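Open day at the Bremow workshop brings 248 visitors to see robots at work

On Sunday the robotics workshop of Bremow opened its doors to the public for the first time in the new hall in Rastby. From ten in the morning until five in the afternoon, 248 people came to see what the robots are learning and who is teaching them. Many were families from Rastby and Cirstead, and there was also a group of students from the technical school in Bloxham, who arrived together by bus.

The workshop moved to Rastby in the spring, into a hall which was before used for furniture repair. In the old rooms there was place for two work tables only. Now there are seven, and on the open day four of them were in use for demonstrations. The other three were kept for visitors who wanted to ask questions in a quieter corner, or to look at parts of an arm that was taken apart for this purpose.

Each demonstration lasted 28 minutes, with a short explanation at the start. The staff showed first how a person guides the arm by hand through a task, and then how the arm tries the same task without help. The tasks were simple ones from daily life: folding a small towel, closing a box, putting fruit in a basket. Visitors were invited to change the order of the objects or to move them to another part of the table, and this was clearly the part which the children liked the most.

The fruit table had the longest line during the whole day. The toy fruits have very different shapes, and a gripper that holds an apple well can have trouble with something long and uneven. For this reason the staff like to use the grapes when they explain how the arm chooses a place to hold. A father from Cirstead asked why real fruit is not used, and the answer was short - after one week of practice there would be only juice.

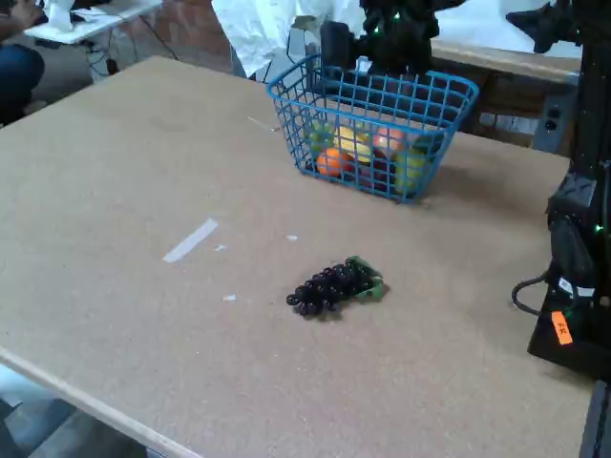
At the fruit table: toy grapes on the tabletop, with the blue basket and other fruit behind them.

Not everything went well, and the hosts did not hide it. Shortly before noon one of the arms at the towel table stopped in the middle of a movement and had to be started again, which took some time. The visitors waited patiently and several of them said later that they were glad to see this too. One student from Bloxham wrote in the guest book that she had seen many videos of robots, but never one where somebody has to walk to the switch.

In the afternoon there was a talk on how the practice sessions are prepared. A task is repeated many times, with small changes in the place of the objects and in the light. For the fruit task the workshop has collected 476 repetitions until now, and the work will continue through the winter. The speaker explained that failed attempts are also kept, and that they are marked by hand afterwards. It is slow work, and a good part of the questions after the talk were about the people who do it: how long they are trained, if they get tired, and if one needs a technical education for it. For most of the tasks, the speaker answered, patience and a steady hand are enough to begin.

Some visitors had more general worries. A woman who works in a packing hall near Rastby wanted to know if such arms will take over her job in a few years. The hosts said that they can not promise what other firms will do, but that their own arms are still much slower than a person, and that they need a person nearby at all times. The discussion went on for a while at the coffee table - there were different opinions, and it stayed friendly.

For the youngest guests there was a corner with paper and pencils, where they could draw a robot and say what it should do at home. Most of the drawings show a robot that cleans a bedroom. The drawings will hang in the entrance of the hall until the end of November.

Because of the strong interest, Bremow plans to open the hall again in the spring, with longer hours and a separate morning for school groups. Schools from Bloxham and Cirstead can already put their name on the list at the reception in Rastby. Entrance will again be free, but the places for the demonstrations will be given out in advance, so that the lines are shorter. Visitors who left a scarf, a child's glove or an umbrella in the hall can pick them up at the reception on working days before four o'clock.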